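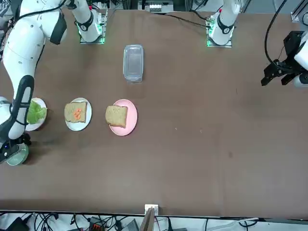 Sandwich Month at the Bickerstaff Bench

May was sandwich month, and we had such a good time with it! The idea behind the Burnen project is easy to say and surprisingly hard to do: a person runs both robot arms by remote control, makes a simple lunch over and over, and the arms learn from those runs. No code gets written for the sandwich itself. All the skill comes from somebody's hands, somebody's patience, and a lot of bread.

Sigita Adomaitis did most of the driving and Pendo Shirima handled the resets, the labeling and the grocery runs. Captions are by both of them, with some butting in from me.

The table, mid-session
Two white arms, one big brown tabletop, and lunch in pieces. The lettuce has a small white plate of its own, with bread on the plates beside it. I love how ordinary the food looks next to all that hardware.

Bread and carrots
Those little orange bits on the whole-grain slice are diced carrot. Pendo's idea! Carrot is great for teaching because every cube is a separate small decision: how far to close the fingers, how hard to squeeze, when to let go. Sigita says a good carrot run feels like threading a needle in oven mitts.

The pink plate
A slice of light brown bread sits a bit off-center on this one and hangs just past the rim. We want starts like that in the set. If every slice began dead center, the arms would learn one spot on the table and very little about bread.

Lettuce
Our hardest ingredient by a mile. A leaf with a ruffled edge folds, flips, sticks to a finger and then drops when you least want it to. The trick Sigita settled on is to pinch near the thick rib, lift slowly, and wait a beat before moving sideways (the waiting is the part new drivers always skip).

Right arm, low over the green dish
The black gripper hangs just above the pale green dish, with a tiny blue light showing on it. Getting that low without bumping anything takes practice. New drivers tend to hover way up high for their first few tries, and then one day it clicks and they go straight down like they've been doing it for years. It's a joy to watch.

Left arm, out to the side
Driving two arms at once is like patting your head and rubbing your stomach, so we teach people to park one while the other works. Pendo calls it "hands in your pockets." The habit makes for much cleaner runs, too.

The clear container
Empty here, just up from the pink plate. You can see the tabletop right through it, and that makes see-through plastic a fun challenge for anything that learns from camera views. We wouldn't swap it for a solid one.

The near edge
Yes, that's a lot of cable! Every plug down there has a job, or had one in an earlier version of the setup. Pendo has a labeling project planned.

A few numbers for those who asked
We kept 168 runs from the month. The target for the full kitchen set is 1000, and if the Zelum group joins in with their own bench we'd love to push that to 2000. Each new driver gets 4 practice sessions before we start saving anything, and we've found that people relax a lot once they know the first ones don't count.

Want to try driving?
Please do! You don't need any background in robots. Some of our smoothest runs came from people who just cook a lot at home. Sessions start at 10 in the morning and again at 2, and you'll be paired with Sigita or Pendo the whole way through. Wear short sleeves or roll them up, and tell us ahead of time if you're left-handed so we can set up the controls for you.

Next gallery: the Tirkitz soup sessions, with ladles.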